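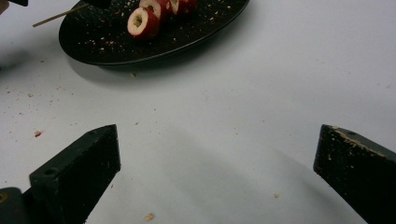
29.05.2023, Werkstattbuch Färberei, Eintrag von mir (Stella N.)

So, dritter Anlauf mit der Zwiebelschale auf der Braken-Wolle, und diesmal bin ich richtig zufrieden! Das Gelb vom letzten Mal war ja eher so Richtung alter Heizkörper. Heute ist es ein sattes, warmes Ocker geworden, im nassen Zustand fast orange, wird beim Trocknen sicher noch heller (wird es immer, ich weiß, Siu-fong).

Ansatz für die Kollegen, die das nachmachen wollen: 683 g Wolle, trocken gewogen, über Nacht in lauwarmem Wasser mit einem Spritzer Wollwaschmittel eingeweicht. Gebeizt mit Alaun, 16 Prozent aufs Wollgewicht. Das ist mehr, als in der alten Mappe steht, aber im Februar hatten wir mit der kleineren Menge diese scheußlichen Schlieren, und das wollte ich mir nicht noch mal antun. Weinstein habe ich weggelassen. Ob man den Unterschied sieht? Keine Ahnung, müsste man mal nebeneinander färben.

Die Schalen kamen aus der Kantine von Brunner, zwei große Papiertüten, leider mit ziemlich viel Knoblauch dazwischen. Hab ich aussortiert, bis ich keine Lust mehr hatte. Dann eine Stunde geköchelt, abgeseiht, abkühlen lassen und die Wolle rein. Langsam hoch auf 80 Grad, das dauert auf der alten Platte ewig. Gerührt habe ich fast gar nicht, nur ab und zu alles vorsichtig umgelegt. Der Strang aus Avthorpe ist trotzdem ein bisschen angefilzt, der ist aber auch furchtbar empfindlich und kommt bei mir nicht mehr in den Topf.

Zweiter Zug im selben Bad: viel blasser, aber ein hübsches Strohgelb. Ein Stück davon habe ich noch in die Eisenlösung gehalten (ganz kurz, wirklich nur so lange, wie man braucht, um bis 28 zu zählen) und bekam ein Oliv, das ich sofort als Pullover hätte. Proben hängen am Brett, Partie 2496, Reihenfolge von links: erster Zug, zweiter Zug, zweiter Zug mit Eisen.

Offen:
Lichtechtheit. Die halbe Probekarte klebt am Südfenster, die andere Hälfte liegt in der Schublade unter der Waage. Bitte nicht wegräumen!
Alaun ist fast alle, nachbestellen.
Siu-fong, hast du noch den Zettel mit den pH-Werten vom Krappbad? Ich finde nur die Rückseite mit deiner Einkaufsliste.
Die Baumwolle aus Orau habe ich noch nicht angefasst. Die braucht vorher Tannin, und der Eimer dafür hat einen Riss.

Nächste Woche probiere ich Birkenblätter, wenn ich vorher dazu komme, welche zu sammeln. Das Zwiebelbad steht mit Deckel drauf hinten neben dem Ausguss, einmal geht es bestimmt noch.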